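Mixed Goods: A Gallery from the Returns Floor

Words and pictures by Gintarė Adomaitis

Darnen takes in things that people bought and then thought better of. The boxes arrive at Rarka, the long building by the ring road, where they are opened, looked at, sighed over and sent to one of four places: back to the shelf, to repair, to parts, or to the baler. I have worked there for six years, the last two as floor lead, and for most of that time the opening, looking and sighing was done entirely by hand. In January we got an arm. It is called Eta, which the engineers say is a Greek letter and which the drivers say is when the truck gets in.

Management asked for a gallery for the staff pages, to show how well everybody is getting along. I have done what I could. Click any heading to jump to it, if the clicking works where you are.

1. Before the doors go up

The morning team at the tables, 5:50. There are 29 of us across the two shifts and we agree about very little, but we all agree that the radio should be on and that someone else chose the station. The first trolley comes in at six. Until then people lay out their knives, tape guns and gloves in a private order that must never be disturbed, and everyone else knows not to disturb it.

Eta has no such habits. It starts when a person presses the green button, and that person is on a rota, and the rota has already caused one falling-out.

2. The opening bench

Opening is still ours. The arm doesn't do cardboard, parcel tape or those clear plastic shells that can only be defeated with language. An experienced opener gets through a trolley before first break and has the paper cuts to show for it. When the project was first announced, this was the job we all assumed would go. It's the one that has grown. Two people moved over to the opening bench in the spring rush because Eta was waiting for things to pick up, and you would be surprised how quickly a floor full of grown adults can feel hurried by a machine standing still.

3. Butkienė and the awkward tray

Butkienė has been sorting since the building had a different name on it. She can tell by the weight of a toy whether the batteries are in. She was asked to pick out the things a gripper would find hard, so that the engineers could try them, and she took the request more seriously than they had expected. By lunch she had a tray of soft things, floppy things, shiny things, and things with holes in exactly the place where you would want to hold them. "Start with those," she said, and went to eat her soup.

Some of her selection has since been solved. She replaces the solved ones.

4. Picking from the bin

Eta at work in the dark gray bin, orange joint tipped over and metal fingers down on something dark blue and meshy. The two little green cups have their own business, hovering at the top edge of a black molded thing with more curves than it needs. The red, blue and white bits by the left wall can wait their turn, and so can the flat black case. Note the floor of the bin, which has plainly seen some service, and the clamps, which are the same sort my uncle uses for gluing chairs. I had pictured the future with fewer clamps.
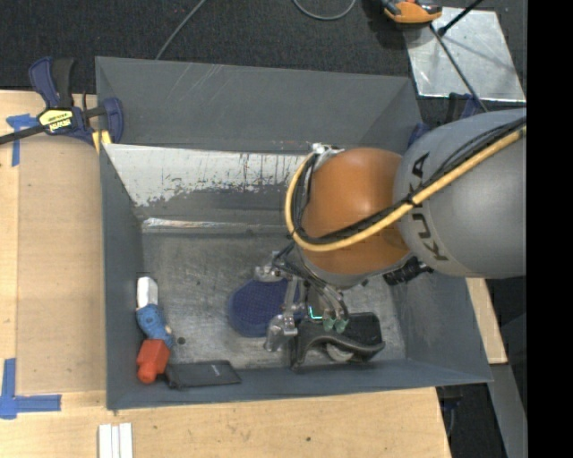
5. The person who watches

The job title is cell operator. The job is to stand by, look at a screen, look at the bin, look at the screen again, and step in when the arm has been considering the same object for longer than is decent. It pays slightly more than sorting. People were keen on it until they had done a full week.

What it does to you is odd. Sorting tires your shoulders and leaves your head free, so you can plan a wedding or hold a grudge while you do it. Watching tires your head and leaves your shoulders wondering what they came in for. We now swap every 37 minutes, a figure that came out of a long meeting in which one side wanted half an hour and the other wanted 45 minutes, and I have given up trying to make the arithmetic work.

6. Talking to it

Officially you don't. Unofficially the vocabulary goes: "left a bit," "other left," "oh, well done," and several things I can't put on the staff pages. The engineers have pointed out that there is no microphone. We have pointed out that the old baler had no microphone either, and it only ever ran properly if you said good morning to it.

7. The whiteboard

We used to write up the day's trolleys by name. When the arm came, its numbers went on the same board, and for about two weeks the whole shift raced it. This was fun on the Monday. By the second Thursday there was a sprained wrist, an argument over whether a pair of gloves was one item or two, and a general mood. I wiped the board and put the numbers on a sheet in the office, where anyone can ask to see them. So far the requests have all come from upstairs.

The space is now used for lift shares and a drawing of a heron.

8. What it is good at

I promised to be fair. Late in the shift, when a person starts putting things in the nearest tray and hoping, the arm is exactly as careful as it was at six. It will go after small hard items all afternoon with no opinion on them whatever. We have two people with bad backs who used to spend the last hour leaning into deep bins, and now they don't, and both of them were against the whole business at the start. One has come round. The other says his back is only better on account of the weather.

9. What we asked for

A list went up to management after the first month. Training in working hours, granted. A say in who goes on the watching rota, granted, then forgotten, then granted again. A written promise on jobs through the end of next year, received, one page, signed, pinned next to the fire plan. A stool for the operator with a back to it: under review. I've seen the form for the stool. It is longer than the promise.

10. End of shift

Last trolley out, tables wiped, knives back in their drawers. Whoever has the button presses it and Eta stops for the night. Butkienė generally stays behind a few minutes to look through the returns for tomorrow's tray. Her latest find is a shower curtain covered in sequins, and she has written "Monday" on it.

Gallery last updated Saturday, March 19, 2022. If you are in one of the pictures and would like to be taken out, see me at the opening bench. If you have news of the stool, see me sooner.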